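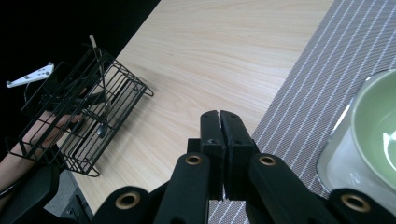

九月，晚上十一点多

今天太开心了，必须趁手还热写下来！（手是真的热，捏夹爪捏了一下午，虎口到现在还发红。）

我们小组在机器人课上分到的题目是“收拾餐桌”，听着像家务，做起来一点也不轻松。项目名叫 Darkano，是组里抽签抽出来的，谁也说不清什么意思，反正比隔壁组的 Pulten 顺口。Asger Holst 老师上周看了我们的计划书，在“数据”那一栏旁边画了个大大的问号，写了一句：“你们打算怎么教它？用嘴吗？”所以这周我们就老老实实地去教了，用手持夹爪，一遍一遍地做示范。

目标是期中之前攒够500条能用的示范，现在到了400条！剩下的100条里我想多留一些给碗，杯子先放一放。碗难多了，后面再说。

下午先是小穆做，我在旁边记表，后来换过来。刚上手的时候我特别急，夹爪一合就想往上提，录出来的轨迹回放一看，抖得像坐拖拉机。小穆让我合上以后心里默数两下再动，我照做了，曲线一下子就顺了。这么小的一个停顿，放到图上看得清清楚楚，我盯着那条线看了好久，还截了图发到群里，没人回，哼。

还有一件事记一下，免得下次忘：开始之前夹爪要先完全闭合一次，停住，再张开，这样开合宽度的零点才对得上。我昨天有一批就是忘了这步，处理脚本报了一长串错，全得重标。晚饭前我把这条用红笔写在记录表最上面了。

碗的问题主要在边沿。从正上方下去，两根手指合着的时候刚好把要夹的地方挡住，自己看得见，镜头那边看不见。

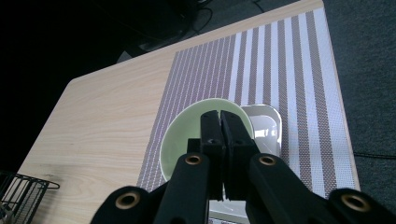 我试了两种办法，一种是手腕先往外偏一点，等一根手指伸进碗里再摆正；另一种是干脆从侧面斜着进。第一种录出来好看，可是碗旁边挨着别的盘子时，外面那根手指没地方落。第二种丑一些，胳膊也酸，但是盘子挤在一起也能用。Holst 老师路过的时候我拉着他看，他蹲下来比划了半天，说两种都留着，让模型多见见不同的进法，别只挑漂亮的喂。我觉得有道理！于是把本来准备删的那一批又捞了回来。

餐垫也有讲究。条纹密的地方，视觉定位偶尔会飘，Negri（我们跑定位的那台旧电脑，上一届起的名字，风扇响得像要起飞）算出来的位姿有几段明显跳了一下。小穆想换块纯色的垫子，我不同意，真正的餐桌上什么花纹都有呀，要是换块布就不会干活了，那这个项目也没什么意思。我们争了十来分钟，最后说好先不换，把跳掉的几段单独挑出来看，究竟是条纹的缘故还是我手太快。我偷偷觉得是我手太快。

铁丝篮子那组今天只起了个头。篮子的提手会来回倒，每次倒的方向都不一样，一放下就变样，烦人又好玩。我倒是很想看模型第一次碰到它会怎么办，估计会很惨。

晚上回来把今天的数据拷了一份，命名终于统一了，日期、物品、谁做的、第几条，一眼就能找到。以前我都写“新的”“新的2”“真的最后一版”，被小穆笑了整整一个学期。

Utville 那边的学生展示赛也开放报名了，Holst 老师说想去就先交一段视频。我当然想去！小穆嘴上说看情况，可是我看见她已经把报名页面收藏了。

明天要做的：碗从侧面进的再补一些；检查跳掉的那几段；给 Negri 清灰；问问能不能借到第二副夹爪，两个人一起录会快很多。还要记得买创可贴，虎口那里明天肯定要磨破。

困了，睡觉。脑子里还在默数，一，二，提。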